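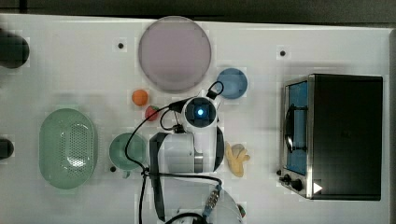
Pludham Tableware Glaze Records
Data card, version 3

Summary
The Pludham Tableware Glaze Records bring together 2157 entries on domestic plates, bowls and cups held in the study collection at Pludham. Each entry gives the form of the piece, its glaze colour, its measured diameter and height, and any wear noted at the time of inspection.

Maintainers
Rasha Haddad (records and corrections)
Katsuhiko Tsuji (colour terms)

Contents
pieces.csv - one row per piece
colours.csv - the agreed list of 60 colour terms
makers.csv - pottery names and known spellings

Measurements are in millimetres. A blank field means that no measurement was taken; a zero is never used for this purpose. Where a rim is uneven, the widest reading is given.

Colour terms
Glaze colours were named by eye in daylight against the agreed list. Earlier versions used the terms of the Trollance catalogue, which did not separate mauve from lilac. The old term is kept in the column colour_old. Colour names should not be treated as a substitute for instrument readings.

Known problems
The Wevby pieces were entered from handwritten cards, and 30 of them have no maker. Several bowls from the Arancibia gift appear under two numbers - the lower number should be used. Saucers are recorded apart from their cups and the link between them is incomplete.

Use
The records may be copied and reused for study and teaching, provided that the collection is named. Commercial use requires written permission.

Changes
Version 3, issued 21/06/2020: diameters rechecked for all plates; colour_old added.
Version 2: makers.csv added.

Corrections should be sent to the records office, quoting the piece number and the version in use. Those received before the end of May will be considered for the next issue.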